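**Anyone else doubt the "complete run" claim for Zondov?**

**inkpot_ray** wrote:

The dealer list that went around on Thursday has a set of Zondov tearsheets described as "the complete daily run, 1336 strips, all different." I've been clipping this thing on and off since college and I don't believe it. My own index stops at 107 strips I can prove appeared in a paper, with a page and a masthead to go with them. Anybody want to talk me down?

For those who don't know it, Zondov was the one with the traveling magician and the goat. Small syndicate, small papers, no reprint book ever.

---

**Gutterline** wrote:

1336 isn't crazy. Six days a week, a bit over four years. That fits what the old fanzine article said.

---

**inkpot_ray** wrote:

It fits too well. The fanzine article gave a start year and an end year, and somebody multiplied. Has anyone seen strip number 1336? Or number 900? The highest number I've seen printed in the panel is 412, and that one was in a weekly that was running them months behind and out of order.

---

**marta_halftone** wrote:

Weeklies make a mess of everything. My local paper took Zondov and Clinodberg from the same salesman and ran whichever one fit the hole. I have a page where the Zondov title is sitting on top of a Clinodberg strip. Goat nowhere to be found, two guys arguing on a dock. If the seller's set was pulled from papers like that, I'd want to look at every single strip before I paid for "all different."

---

**Gutterline** wrote:

OK but you're both assuming the seller is lying. He might have the syndicate proofs.

---

**inkpot_ray** wrote:

He says tearsheets. Proofs and tearsheets are different things and a dealer knows that. And I'm not saying he's lying, I'm saying he hasn't counted. Big difference when you're asking 3000 for it.

---

**old_bendays** wrote:

Can I bring up the other thing in that listing that bugs me? "Drawn throughout by Teoh." No it wasn't. Teoh signed it for the first stretch and then the signature turns into a rubber-stamp looking thing, same size every day, same tilt. The inking changes at the same point. Hands get smaller, blacks get lazy, and the goat loses its beard for two weeks and gets it back with no explanation.

---

**marta_halftone** wrote:

Artists change how they sign all the time. And they get tired. I'd need more than lazy blacks to say it's a ghost.

---

**old_bendays** wrote:

Lettering changes too. The early G has a spur on it and the later one doesn't. You can get tired and still make your G the way you've made it since you were twelve.

---

**marta_halftone** wrote:

Or he hired a letterer. Lettering is the first thing anybody farms out. You've proved somebody else did the balloons, that's all.

---

**Gutterline** wrote:

The name people used to throw around for the ghost was whoever did Vundatus. I don't know where that started.

---

**old_bendays** wrote:

It started on a mailing list, with one guy who owned one Vundatus Sunday. I was there. He compared a horse to a goat.

---

**SaidTazi** wrote:

Said Tazi here, I did the Vundatus index that gets linked in this forum sometimes, so I suppose I should answer. I don't think it's the same hand. Vundatus is brush work all the way through and late Zondov is mostly pen. I had 88 dailies side by side with ray's clippings a while back and couldn't find one pose or one background that looked shared. That isn't proof of anything. But the claim should go back to being a rumor until somebody turns up a pay record or a letter.

On the number of strips, I'm with ray. I've never seen a count on a small strip like this that held up once someone checked the microfilm.

---

**inkpot_ray** wrote:

Thanks Said. I still have the scans from that session if anyone wants them for the G question.

Anyway, I'm back on my own clippings this month, so I'm starting the log again in here the way I used to. Corrections welcome, guesses less welcome.

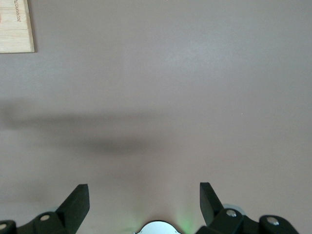
**Tucson, March**

Started over from the first envelope and checked every clipping against the list. Took out two that turned out to be the same strip with different panel numbers. One has the number scraped off and redrawn, badly. So now I trust the printed numbers even less than I did, and I'd like the "but it says 412" people (me included) to stop leaning on them.

Still missing: the whole train sequence apart from the opening day, and whatever came before the goat gets sold. If you have either, a phone photo is fine as long as I can read the masthead.

---

**Gutterline** wrote:

Which two came out? I have one with a scraped number, magician in the hotel lobby.

---

**inkpot_ray** wrote:

Hotel lobby is one of them. Does yours have the syndicate line on the left side or under the last panel?

---

**Gutterline** wrote:

Left side. I'll dig it out tonight. For the record I still think there are more than a thousand of these out there.

---

**inkpot_ray** wrote:

Could be. Show me a page.

---

**marta_halftone** wrote:

Update from the dealer, I wrote and asked him how he got 1336. He says it came with the collection, on a slip of paper in the box. No idea who wrote it. He's changing the listing to "large group" but he isn't changing the price.

---

**old_bendays** wrote:

Did you ask him about the Teoh part?

---

**marta_halftone** wrote:

I did. He said it's signed, so it's Teoh. I didn't get into the G with him.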